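Subject: Re: [home-automation] Can any of these things tidy a room yet?

On a March evening the list wrote:

> I keep reading that household robots are nearly here. My vacuum
> does the floor and that's all it does. Has anyone on this list got
> a machine, or even a simulated one, to pick up after people? I mean
> real chores: clear the table, put stuff back where it lives. Or is
> it still all demo reels?

Great question, and I've been itching to answer it, because I've spent most of my evenings since the holidays on this very thing. Short version: not yet, but it's a lot closer than it was when I started, and I'm having a ball.

I don't own a robot with an arm (I wish!), so I do everything in simulation. I use Stevix for the physics and a planner called Mengal on top of it. You give Mengal a plain sentence such as "clear the table" and it breaks that into steps: go here, look, grab, carry, put down. I have 16 rooms set up, some bare and some pretty messy, and the one I run most is a living room with a work table in it. Nothing fancy, but it has most of the problems you'd meet at home.

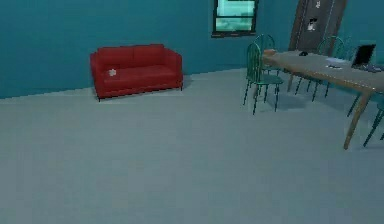
Tidy-up room in the simulator: red sofa at the back, work table and green chairs on the right.

The sofa job is to fetch the little white thing off the seat cushion. That one goes well. It's a small bright object on a plain dark red background with open floor in front, and over 1305 runs it came back with the object in 811 of them. I was thrilled with that! Most of the misses were bad grasps where the fingers closed on the cushion.

The table is another story. Papers lying flat are murder. A person slides a sheet to the edge and pinches it, and I had to write that move in by hand. The open laptop is tricky too, as the planner has to know it should be closed before it gets carried anywhere - mine didn't, and you can guess how the first tries went. And then the chairs. Green chairs near teal walls, thin legs, spindles in the back... the depth estimate gets very confused, and the base clips a chair leg on the way in. I gave it 600 tries at clearing the whole table and it has yet to finish one without bumping something.

So for the original poster: fetching one object across a room, yes, I'd call that nearly there. Clearing a table that people work at, no. I haven't touched dishes or laundry.

If anyone wants to play along, my room files load in Clisora as well, though you'll have to redo the friction values. Has anybody here tried the Nulanero grasp models on paper or thin card? I'd love to hear what settings you used before I sink another month into it.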